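Teltilano Stovetop Pressure Cooker, 6-Quart: Review

Category: Cookware
Price paid: $75
Test period: 2 months

The Teltilano is a stovetop pressure cooker with a stainless body, a three-layer base and a twist-on lid. It has two pressure settings, selected by a dial on the handle. I bought it to replace a Bamthorpe of the same capacity whose lid gasket was no longer sold. All tests were done on a gas range, large burner, with the cold pot filled to the same line each time.

Time to pressure

With 2 quarts of water at tap temperature, the pot reached the high setting in 11 minutes. The Bamthorpe took 13 on the same burner. Most of the difference comes from the base, which is wider and covers the full flame. On the small burner the Teltilano is slow, and I would not use it there.

Once at pressure, the flame can be turned down nearly to its lowest point. The indicator pin has two rings. The first ring is easy to see. The second is the same gray as the valve housing and hard to read from arm's length, particularly with steam in the way.

Dry beans

Unsoaked black beans were done in 27 minutes at high pressure with natural release. Skins stayed whole on most of them. Chickpeas soaked overnight took 14 minutes. The manual gives 20 for chickpeas, and at 20 they were too soft for salad, though fine for hummus. The printed times for beans are long in general. Subtract a quarter and check.
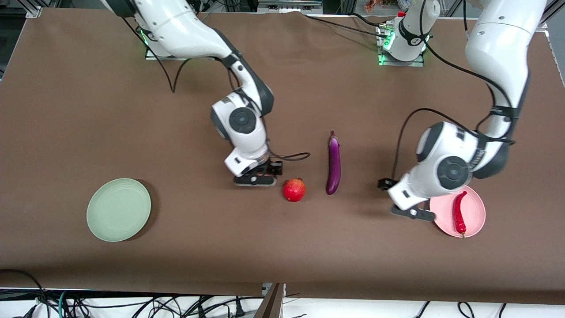
Stock and braises

A chicken carcass with onion, carrot and celery gave good stock in 46 minutes. It set to a soft gel in the refrigerator overnight. The pot must not be filled past the two-thirds mark, so the real yield is just under four quarts. Anyone who makes stock in volume should look at the 8-quart model.

Browning is the weak point. The base heats evenly, but the walls are steep and the pot is narrow for its height, so two pounds of beef chuck had to be browned in three batches. Some sticking occurred in the first batch and came off with a little wine and a wooden spoon. The braise itself was tender after 35 minutes.

Vegetables

The low setting is meant for vegetables and is of limited use. Whole beets did well (16 minutes, medium size). Eggplant collapsed at every time I tried, down to three minutes. Potatoes for mashing were fine on either setting.

Cleaning and parts

The body can go in the dishwasher. The lid cannot. The gasket pulls out without tools and holds odor — after a curry it needed a night in baking soda and water. The valve unscrews with a coin. Spare gaskets are sold under part number 292 and fit the Sarpong 6-quart as well, which makes them easier to find.

Weight and handling

Empty with lid, the pot is heavy, and the short helper handle gets hot on gas. The long handle stays cool. The lid lines up by a small stamped arrow that would be easier to use if it were painted.

For
Fast on a large burner
Available spare parts
Quiet at low flame

Against
Second pressure ring hard to read
Narrow base for browning
Helper handle gets hot

Rating: 4 out of 5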